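Home Courses Retreats Meditation Room Library Contact
Search this site... Go

Starnside Meditation Room – Safety Checklist with Comments
Checked by Valtteri Kiiskinen, April

I love doing this check! It means a slow walk through the whole room before the evening sitting, and I always come away fonder of the place. Please read the comments as well as the ticks, especially if you are leading a circle for the first time.

1. Fire exit clear – OK
Both doors open fully from the inside. The cushion stack had crept towards the garden door again, so I moved it back under the window.

2. Candles and holders – OK, with a comment
All candles now sit in the deep glass holders and the altar cloth has been swapped for the shorter one. It looks lovely, and there is nothing trailing near a flame. Two holders had hairline cracks and have gone in the bin.

3. Incense – ACTION
The sand in the big bowl is low. Top it up before the full moon sitting. Charcoal discs stay on the stone slab, never on the shelf.

4. Numbers in the room – OK
Our limit is 40 seated. The Marwat chanting group came close last month and what a sound they made, but latecomers must be turned away at the door once we are full.

5. Warm layers and blankets – OK
Everything in the blanket chest has been washed and aired. People do get chilly in a long meditation, so bring something woolly of your own too. Loose sleeves and shawls should be tucked in before anyone goes up to light a candle.

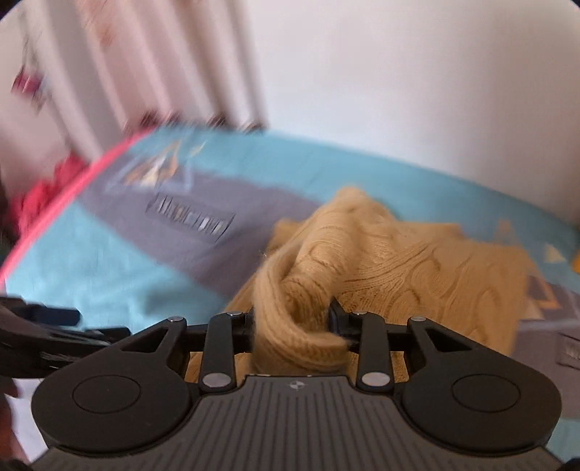 Can I burn sage during a group sitting?
Only before people arrive, with the windows open. Smoke hangs under that low ceiling for a good while, and several of our regulars have asthma. Put the bundle out fully in the sand bowl and check it again before you open the door.

6. Smoke alarm – OK
Tested from the hall and the kitchen. Both wonderfully loud.

7. Singing bowls and gongs – OK, with a comment
The large gong hangs from a new cord and I gave the stand a proper shake. Steady as a rock! The Gorka bowls go back on the bottom shelf after use, as the top one bows a little in the middle.

8. Electrical – ACTION
The salt lamp by the bookcase flickers. I have unplugged it and put a note on it. The Cleltier heater passed and its guard is firmly fixed, but keep mats well away from it.

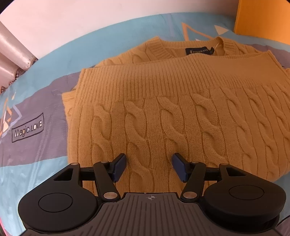 The extension lead behind the bookcase is fine, though I would still like it taped down along the skirting. I tripped over it myself, carrying a tray of tea.

9. Library shelves – OK
Our catalogue stands at 2,313 titles now, which thrills me. The heavy volumes on astral travel have gone down to knee height and the tall case is screwed to the wall.

10. After deep trance work – OK
Water and biscuits are in the side cupboard. Leaders, please give everyone time to come back to themselves before they stand up, and don't let anyone drive off while they still feel floaty.

11. First aid box – ACTION
Burn gel is missing. Plasters and eye wash are fine.

Still to do: sand, lamp, tape, burn gel. I'll bring the sand.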